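Divmont Laboratory: Questions and Answers on the Arm Stoppage

Last updated 28 Aug 2021

What happened?
During a block-pushing session, the arm at the Divmont tabletop station continued downward after its commanded stop height and pressed the finger into the wooden board. The force limit tripped and the arm halted. The operator, Osvaldo Rocha, then pressed the emergency stop.

Was anyone hurt?
No. The operator was outside the marked zone, as the station rules require.

What caused the fault?
The finger had been replaced in May with one 2 mm longer, and the tool length stored in the controller was not updated. Most pushing tasks run high enough above the board to hide an error of that size. The task in progress did not.
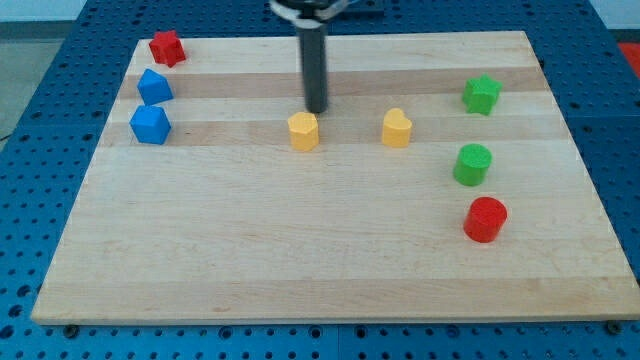 The review led by Marlene Rothe also found that the height check at startup had been switched off during earlier maintenance and left off. It has been restored and can no longer be disabled from the operator screen.

Are the recorded sessions still valid?
Of the 1246 sessions recorded since the finger was changed, 50 are being withheld until their height readings have been corrected. The remainder may be used.

What must operators do now?
Measure the finger after any change and enter the new length before enabling motion. Keep approach speed at or below 200 mm per second. If the finger touches the board unexpectedly, press the emergency stop and do not jog the arm upward until a supervisor is present.

Who should be contacted about a similar fault?
Reports go to Jana Wegener, Station Safety. Please include the session number and leave the controller powered on so that its log can be copied.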